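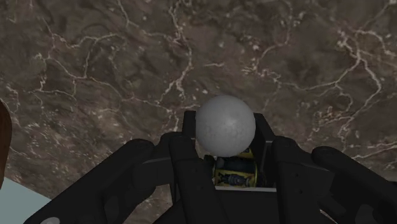 Opinion | Hotels & Stays
4 min read

Small inns should put the full price on the first page

I booked two nights at an inn near Brament in December. The room rate looked fair. By the last screen there was a resort fee, a linen fee and a charge for parking in a gravel lot I could have walked to from the road. I paid it, and I was annoyed before I had packed a bag.

Big hotels have done this for years, and guests expect it from them. A place with 10 rooms has less to gain. Its guests come back, or they tell a sister to go, and the fee is what they remember.

Deisy Flores runs the Ketilsson, a lake house with breakfast and a short dock. She dropped her fees two years ago and raised her rates to match. Bookings dipped for a month — then they recovered. She told me she used to spend most checkouts explaining the bill.

Owners worry about looking expensive in search results. That is a real problem, and the booking sites should fix it by sorting on the total. Until they do, an inn can still print the whole number on its own site. I would book there first, even if the room cost a little more.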